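**Emptying the bag on the bed**

When Themba Magagula comes home from a trip, he doesn't unpack his bag in order. He turns it over on the bed and lets everything fall. I talked with him after his return from Hundosside, where he spent 9 nights for work, and I asked why he uses the bed for this and no other place.

"The floor is too low for my back, and on the table there are always other things," he told me. "Also, I want to sleep in the evening. So I can't leave the job for tomorrow."

He learned this habit in February, when he found an old bag from the year before. Inside were cough tablets past their date and a packet of crackers that had become powder. "I paid for these things and I carried them home, and then I forgot them. It made me a little ashamed."

His way is simple. Medicine first, and he reads the date on each box. A box with a torn flap gets a rubber band, and the leaflet goes back inside if he can find it. Food comes second. Snacks that are still closed go to the kitchen in a tin from Rarnier. Wrappers he throws away at once, because an empty wrapper looks very much like a full one when it lies in a pile.

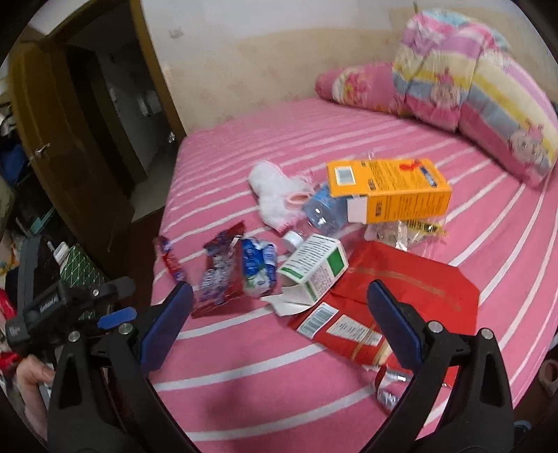
Buthelezi would do it differently and told me that the food should never be on the same sheet as the medicine, even for ten minutes, and that two small bags inside the big one would save all this work.

Themba has heard this before. "Two bags, yes, I tried it. After one day on the road everything was in the same bag again." He did agree about the bottles. Now he closes each one and takes it out by hand before he turns the bag over, after one of them opened and he had to dry a quilt for two days.

I asked if anything surprises him when he sees it all together. "The sweets," he said. "I always say that I don't buy sweets."

The bag itself is a Briltent, bought second-hand. He shakes it out of the window, leaves it open for one night and puts it on top of the wardrobe.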